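Yo iba con la idea de que me iban a vender la moto. Ya sabéis cómo son estas cosas: te llega un correo con mucho signo de admiración, te prometen que el coche «aprende contigo» y luego es una cajita con luces. Pero Tamara Bilyk me cogió el teléfono a las ocho de la mañana, tomándose un café y con un perro ladrando al fondo, y lo primero que me soltó fue: «Mira, el kit no conduce. Si alguien quiere que conduzca, que no lo compre». Bueno, pues ya me cayó bien.

El kit se llama Garkik y lo hace Cirnell, una empresa pequeñita donde Tamara lleva el producto y Solomiia Polishchuk se encarga de todo lo que suena a matemáticas. Es un módulo que se pega al parabrisas, una caja del tamaño de un libro de bolsillo que va debajo del asiento y un programa que mira la carretera y va apuntando lo que ve: carriles, coches, farolas, señales, grietas. Lo alquilan sobre todo empresas que están enseñando a conducir a sus propios sistemas y necesitan kilómetros grabados y ordenados, y también algún ayuntamiento que quiere saber cómo tiene el asfalto.

Le pregunté cuánto se tarda en montarlo. «Dieciséis minutos la primera vez, si no te peleas con el cable», me dijo. Yo me peleé con el cable, claro. Tuve el kit en casa todo septiembre y el dichoso cable se me salió cuatro veces (luego Solomiia me explicó que hay que girarlo un poquito antes de apretar, cosa que en el manual viene en una nota minúscula).

«Es que el manual lo escribí yo», confesó Solomiia, muerta de risa. «Halyna lo está rehaciendo entero, dale tiempo».

Lo que más me interesaba era saber qué es lo difícil para una máquina, porque yo pensaba en niebla, nieve, cosas de película. Pues Solomiia me habló de carteles. «Una autopista es aburridísima, se parece a sí misma durante 80 kilómetros. A mí dame la entrada de un pueblo», me contó. «Tiendas con letras enormes, flechas que no son para ti, una iglesia, gente que entra y sale de los aparcamientos. El sistema tiene que leerlo todo y hacer caso a muy poco».

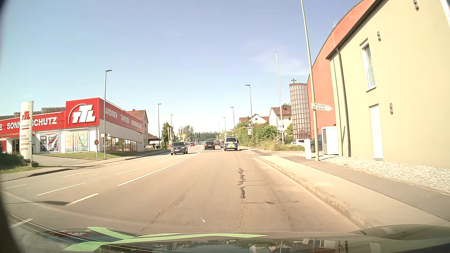
Y luego están las grietas, que son su tema favorito, ¡podría haber estado una hora entera! Una grieta larga y parcheada, vista de lejos, se parece mucho a una línea pintada que alguien hubiera hecho con mal pulso, y el programa tiene que decidir si eso separa carriles o no. «La primera versión veía carriles por todas partes», me dijo. Ahora, cuando duda, lo marca como dudoso y lo manda a revisión, donde Marichka Pavliuk y su equipo lo miran a mano. Me gustó que lo contaran sin disimular, la verdad.

¿Pegas? Alguna. La aplicación del móvil es fea y lenta, y el capó brillante de mi coche le metía reflejos en la parte de abajo. Tamara dice que eso se recorta en los ajustes, y sí, se recorta, pero tuve que llamar para encontrar el menú. El alquiler sale por 200 euros al mes, revisión aparte, y ahí ya depende de para qué lo quieras.

Antes de colgar le pregunté si ella lo lleva puesto en su coche. «Yo voy en bici», me contestó.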